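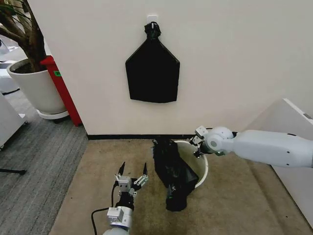

The move to pay-per-bag trash in Clikimdale started in January and people are still mad about it. The woman who runs the program out of the Fosten Street office knows. She had 400 emails when I sat down with her, and she'd read most of them, she said, standing up, eating crackers. Her first advice is small stuff. Hang a bag on the wall. A stick-on hook by the trash can, a black bag looped over it by the neck, and that's your second stream. "You don't need a fancy bin with compartments. You need two places to put things."

Quick background. The old deal was a flat fee, all you could drag to the curb. Now it's $2 a bag, with tags sold at the Ladefoged market and the library. Recycling stays free. Food scraps are free too if you haul them to the drop-off.

So is it working?

"Ask me in a year." Then, after a bit: "The trucks are coming back lighter. I'm not going to give you a percentage, the percentage would be garbage." She laughed at that one. I think she's used it before.

She grew up here, left for 14 years, came back to a job that didn't have a title yet. Before that she drove a route for Grornard, the old hauler, two towns over. Mornings mostly. She still gets up at four. "You learn a street by what it throws out. Pizza boxes, sure. But also whole chairs. Lamps with the bulb still in."

The complaint she hears most is about big families. Does she think it's fair? "No. Not all the way." There's a break on tags for households that qualify, but the form is long and she wants it down to one page. That's supposed to go before the council next month. She wouldn't bet on it.
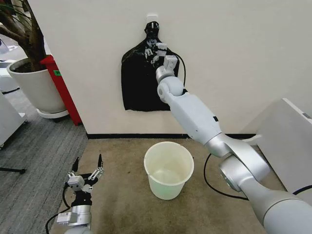 Second complaint: the bags themselves. Too thin, they split, the raccoons get in. She doesn't sell bags, only the tags, and any bag is allowed as long as it ties. The regular thin black kind, same as the one on that hook, is fine by her. "Just dont stuff it. Leave enough at the top for a knot." People cram them because they're paying by the bag, which she gets. "I'd do it too. I have done it."

And dumping? Some, out by the quarry road. She went and looked herself. Mattresses mainly, and those were there last year.

What would she change, if she could start over? Long pause. More notice -- the flyer went out in the same envelope as the water bill and half the town tossed it. "In the trash," she said. "For free, back then."

Tags are good at any curb in town. Office hours are mornings only untill the spring schedule is posted.

23 February 2021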